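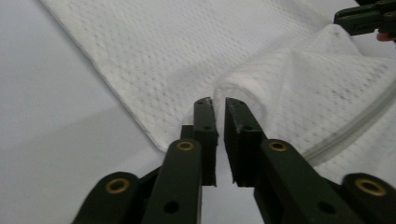

Figura 3. Toalla blanca de superficie texturada sobre una mesa gris claro.

3.2. Material textil y procedimiento de lavado

El estudio se realizó con toallas de algodón de uso doméstico adquiridas en dos comercios de Zoltivitz. Se descartaron las piezas con defectos de tejido en la orilla y el resto se lavó una vez sin detergente, para eliminar los aprestos de fábrica. El lote definitivo quedó formado por 198 toallas, repartidas entre los hogares participantes de Zoltivitz y Prillosska.

Cada hogar utilizó su detergente habitual durante 10 semanas y anotó en una hoja el programa de lavado y el modo de secado. Las hojas se recogieron en octubre. De ellas, 92 estaban completas – las demás carecían de algún dato sobre el secado y solo se emplearon en el análisis descriptivo. 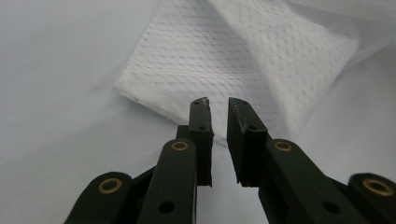 La absorción se midió por el método de inmersión parcial, con agua procedente de la red municipal de Prillosska. La dureza del agua se incluyó como covariable, dado que difiere entre las dos localidades y puede favorecer el depósito de sales en la fibra. Las toallas secadas al aire se analizaron por separado de las secadas a máquina.

Los datos se procesaron con el programa Lemma. Los valores atípicos se revisaron a mano y se conservaron salvo error evidente de transcripción. El efecto del suavizante se trata en el apartado 3.3.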